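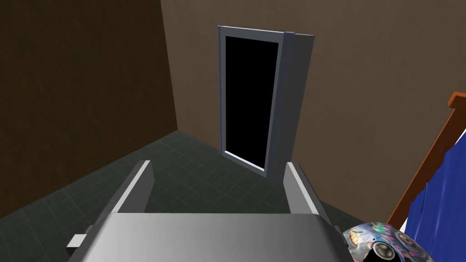 Ladik sucht Mitarbeiter (m/w/d) für Regelwerk und gute Praxis in der Robotersimulation
Standort Brurgate, Vollzeit oder ab 30 Stunden, Beginn September

Ladik prüft Greif- und Bewegungsabläufe in simulierten Innenräumen, bevor unsere Kunden sie auf echte Anlagen übertragen. Für diese Prüfungen gibt es bei uns ein Hausregelwerk. Es legt fest, wie ein Raum aufgebaut und benannt wird, welche Abstände der Greifer zu Wänden und Möbeln einhält und wann ein Lauf als bestanden gilt. Das Regelwerk ist über mehrere Jahre gewachsen und muss überarbeitet werden. Dafür suchen wir Verstärkung.

Ihre Aufgaben

Sie pflegen das Regelwerk und führen die Änderungsliste.
Sie gleichen unsere Szenen mit den geltenden Regeln ab. Im Bestand sind derzeit 2.866 Szenen, davon sind 1.172 noch nach der alten Fassung angelegt.
Sie sehen Läufe aus der Sicht der Greiferkamera durch und halten Abweichungen schriftlich fest, zum Beispiel Durchdringungen von Greiferfinger und Möbelkante, fehlende Kollisionskörper bei Stoffen oder falsch gesetzte Startpositionen.
Sie schreiben Prüfanweisungen, mit denen auch Kollegen ohne Simulationserfahrung arbeiten können.
Sie stimmen sich mit unserem Partner Nelis ab, der die Modelle für Räume und Gegenstände liefert.
Sie wirken am Projekt Espinoza mit. Dort wird geklärt, welche unserer Regeln sich unverändert auf die reale Zelle übertragen lassen.

Was Sie mitbringen

Abgeschlossene technische Ausbildung oder Studium, etwa Mechatronik, Maschinenbau oder Informatik
Mindestens 3 Jahre Berufspraxis in Robotik, Automatisierung oder Maschinensicherheit
Sicherer Umgang mit Normtexten; Kenntnisse der ISO 10218 und der ISO 12100 sind von Vorteil
Grundkenntnisse in Python, ausreichend für kleine Auswertungen
Gutes schriftliches Deutsch, Englisch zum Lesen der Dokumentation

Eine bestimmte Simulationsumgebung setzen wir nicht voraus. Die Einarbeitung dauert fast 3 Monate und läuft zusammen mit der Prüfgruppe.

Was wir bieten

Unbefristeter Vertrag, 30 Tage Urlaub
Mobiles Arbeiten nach Absprache, am Dienstag ist das Team in Brurgate vor Ort
Zeit und Budget für Normenschulungen
Zuschuss zum Nahverkehr

Bewerbung

Bitte schicken Sie uns Lebenslauf, Zeugnisse und eine kurze Arbeitsprobe. Das kann eine Prüfanweisung, ein Fehlerbericht oder eine technische Richtlinie sein, gern auch in gekürzter oder geschwärzter Form. Ein Anschreiben ist nicht nötig. Nennen Sie bitte Ihren frühesten Eintrittstermin und die gewünschte Stundenzahl.

Bewerbungen nehmen wir über das Formular auf unserer Karriereseite entgegen, Stichwort »Regelwerk Simulation«. Das erste Gespräch führen wir per Video, das zweite findet in Brurgate statt. Reisekosten zum zweiten Gespräch werden erstattet.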